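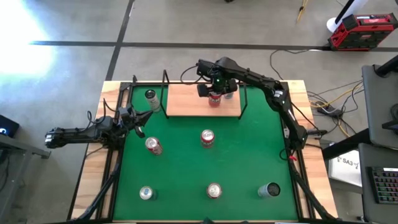
Cans on the green felt, with the wire-sided shelf at the back.

Drinks cans are awkward things to store. They roll, they are heavier than they look when full, and a cardboard multipack stops being a useful container as soon as one end has been torn open. I have been working out a better arrangement for the cupboard under the stairs, and the first job was to decide how cans should stand on a small raised shelf.

The shelf is a rectangular board in light wood with thin black wire round it. The uprights rise from the corners and the sides stay open, so the cans can be seen from any side. Wire takes up very little width compared with a solid wall, and in a cupboard that matters.

I sorted by colour. Red went in one group and silver in another, and the grey-blue one was treated as silver for want of anywhere better. Sorting by drink would be more correct, but in poor light colour is what I look for. Yolanda Benavides, who shares the cupboard, sorts by date and regards my method as decoration. We have agreed that the date applies within each colour, oldest to the front.

Felt is a good surface for laying things out before they go on a shelf. It deadens the noise, and a can put down on its side does not travel far. The drawback is that any crease or bit of grit under the base will make a can lean, and a leaning can is easily caught by the next one going past. Brush the felt first. Open cans should be kept apart from the full ones altogether, as they weigh almost nothing and go over at a touch.

The order I settled on for filling:

Back row first, working from one corner to the other.
Lower each can upright from above. Sliding it in from the side knocks its neighbours.
Leave a finger's width between cans until the row is full, then close the gaps.
Front row last, with the colour most often wanted on the right.

The cupboard will take 2 shelves of this kind, one above the other, with room for 12 cans on each if the gaps are kept small. I priced a ready-made rack from Dullik and another from Kurkham. Both were too deep for the space by nearly the width of my hand, and the Kurkham one had solid sides.

Still to do: a strip of felt cut to fit the upper board, and a lip along the front edge. I have not decided on the height of the lip. Low enough to lift a can over without tilting it is the requirement, and I shall measure that in August when the cupboard has been emptied for painting.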